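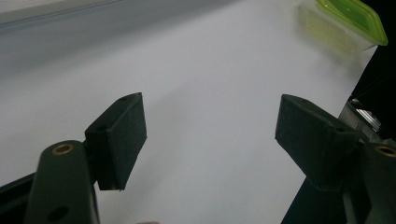

Help > Furniture and surfaces > White tabletops

We use cookies to remember your settings. By continuing you accept this.

Gray haze on a white tabletop, will not wipe off

Posted by Rodica Bălan, 17 views

I have a white Winard desk, matte finish, bought used in June. Plain water and a microfiber cloth leave it clean in the middle, but a gray haze remains toward the back where my wrists and a keyboard rest. Dish soap lightened it slightly. I have a bottle of Ciso cream cleaner but have not opened it. Is cream cleaner safe on a matte white top, and is there a way to tell dirt from wear before I start scrubbing? I also cut paper on this desk, so there may be fine scratches.

2 answers

Anitha Menon

Do not start with the cream. It contains a mild abrasive, and on a matte top it can leave a polished patch that shows at an angle - that patch is permanent.

Test first. Put a strip of masking tape across the haze, clean one side only with isopropyl alcohol on a white cloth, then remove the tape. Gray on the cloth and a visible line on the desk mean residue. A clean cloth and no line mean the finish has worn, or you are seeing shadow. Check again with a lamp directly overhead, as a white surface always looks grayer at the end away from the window.

If it is residue, work in small areas with alcohol, then rinse with plain water and dry. Soap film left behind picks up dirt again within days. Mine needed three passes. For the scratches, a soft nylon brush with diluted soap, light pressure. Try everything on the underside edge first if the top might be painted.

oltmanns_user138

melamine sponge. took mine off in a minute. it is abrasive too I guess but I didn't notice any shine, mine was glossy to begin with though so maybe ask someone else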